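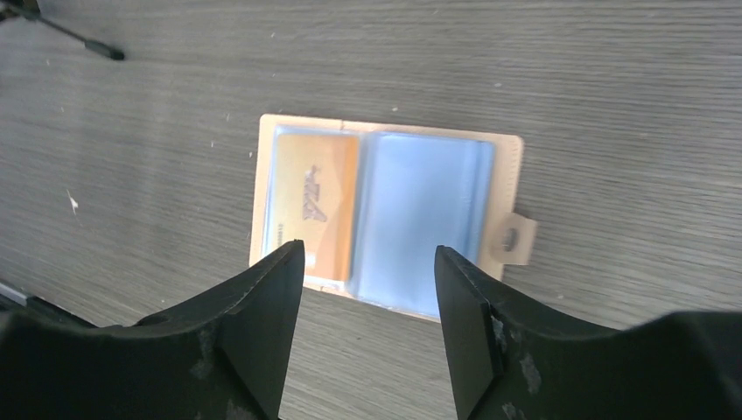
One reader of the previous edition wrote in to say that the enrollment steps skipped straight from registering a card to testing it, and asked what to do when the controller accepts the card but the door stays locked. Steps 6 through 9 have been expanded in response.

4.3 Enrolling access cards on the Sindum door controller

This section applies to controllers running the Endale firmware. Complete section 4.2 (Wiring the reader) before continuing. The administrator code set during first start-up is required.

1. Confirm that the status light on the controller is steady green. If it flashes green, the controller is still loading its card table. Wait until the light is steady.

2. On the keypad, press MENU, then enter the administrator code and press OK.

3. Select CARDS > ADD. The display shows the next free slot number. The card table holds 304 entries, including the administrator card and any temporary cards.

4. Remove the card from any holder that contains other proximity cards. Two cards read together produce error 142 and neither is stored.

5. Hold the card flat against the reader until the reader beeps twice.

Note: A single long beep means that the card is already in the table. Select CARDS > FIND to see its slot number.

6. Select an access group. New cards are placed in group 0 by default. Group 0 is stored but opens no doors, so a card left in this group will be accepted by the reader and the lock will not release.

7. Select the schedule for the group. If no schedule is assigned, the controller uses the building schedule set in section 3.

8. Press SAVE. The display returns to the CARDS menu.

9. Press MENU to leave administrator mode, then present the card at the door. The lock should release and the event log should show code 117 (entry granted).

CAUTION: Do not disconnect power while the display reads WRITING. An interrupted write can corrupt the card table. If this happens, restore the table from the last backup before enrolling more cards.

Removing a card

1. Select CARDS > FIND and present the card, or enter its slot number if the card has been lost.

2. Select REMOVE and press OK to confirm. The slot becomes free at once.

3. For a lost card, also select BLOCK. A removed card can be enrolled again by any administrator. A blocked card cannot be enrolled until the block is cleared.

Note: Controllers linked over the Praltness bus share one card table. A card removed at one controller is removed at all of them after the next sync. To force a sync, select SYSTEM > SYNC NOW on the primary unit.

Card care

Do not punch holes in a card or bend it. The antenna runs close to the edge. Clean cards with a soft, damp cloth and no solvent.

Related topics
4.2 Wiring the reader
4.4 Temporary cards and expiry times
4.5 Backing up the card table
7.1 Error codes

Shared 2 times | 0 comments

© Citotness. All rights reserved. | Contact support | Back to top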